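Unit Pricing Should Cover Firewood

Most grocery shelves carry a unit price under the retail price. A shopper comparing two jars of peanut butter can ignore the shape of the jar and read cents per ounce. Firewood, which many households in the Unstead valley buy every October, has no equivalent in practice. I think it should, and I think the unit should be dry weight.

Consider how the product is sold now. A cord is 128 cubic feet of stacked wood, including the air between the pieces. The amount of air depends on how straight the pieces are, how long they were cut, and how the stack was laid. Two honest sellers can deliver full cords that differ by a good deal in solid wood. A "face cord" or a "rick" is worse, as the depth of the stack varies by seller and sometimes by delivery.

Volume also hides species. Red oak and white pine occupy the same space and hold very different amounts of heat. Per pound, once dried to the same level, they are close. The difference a buyer pays for when choosing oak is mostly density, and density is something a scale can report.

Moisture is the larger problem. Freshly cut wood can be close to half water by weight. That water has to be boiled off in the stove before the wood gives useful heat, and the cooler fire leaves more creosote in the flue. Sellers use the word "seasoned" for anything from two summers under a roof to a few months in a pile. The word has no test attached to it. A moisture meter does, provided the piece is split and the pins go into the fresh face. Readings taken on the old outer surface run low.

Last winter I kept records for one household, mine, across 52 deliveries and pickups from several yards, most of them small. I weighed each load on the public scale at Solport and metered a split sample of seven pieces. The total came to 2,669 dollars. Sorted by price per cord, the yards fell into one order. Sorted by price per dry pound, they fell into another, and the cheapest yard by volume moved to next to last. One load from that yard weighed 1,850 pounds on the ticket, and a large share of it was water. 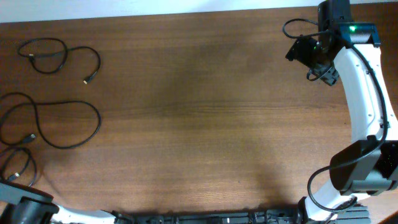
Wood grain on a finished tabletop.

Furniture lumber is handled with more care than this. A mill drying boards for tables tracks moisture through the whole kiln schedule, as a board that is too wet will shrink and check after the joints are cut. The buyer expects a number and gets one. Firewood comes out of the same forests, often from the same logging jobs, and the number disappears once the material is meant for burning.

The usual objection is cost. Định Lương, who has run the Geraser yard for longer than I have owned a stove, told me that a certified truck scale is out of reach for a two-person business, and he is right. But a scale at every yard is unnecessary. Grain elevators, quarries and transfer stations already have them, and a printed ticket from any of these would do. For small loads, a pallet scale is enough. A moisture meter costs less than a chain for a large saw.

A second objection is that pricing by weight rewards wet wood. Priced by gross weight, it would. The correction is arithmetic: if a meter gives moisture on a dry basis, divide the gross weight by one plus the moisture content. At 25 percent, a 2,000-pound load holds 1,600 pounds of dry wood. The invoice can show all three figures and the customer can check the division.

Lụa Tạ, who sells under the name Ông on the north road, has listed dry weight next to cord price since last year. She keeps a split sample in a bucket by the gate and lets customers meter it. Her cord price is higher than her neighbors'. Her price per dry pound is in the middle of the group. She reports fewer arguments at delivery and one additional question, repeated often, about what the second number means.

That question is the part that needs public effort. Shoppers had to learn to read unit prices too, and a standard label helped. The county already inspects gas pumps and deli scales. A one-page rule for firewood would need to define the moisture test, the sample size and the formula, and it should leave the cord in place for people who prefer it. Stacking space still matters, and I would not want to order without knowing how much of my shed a load will fill.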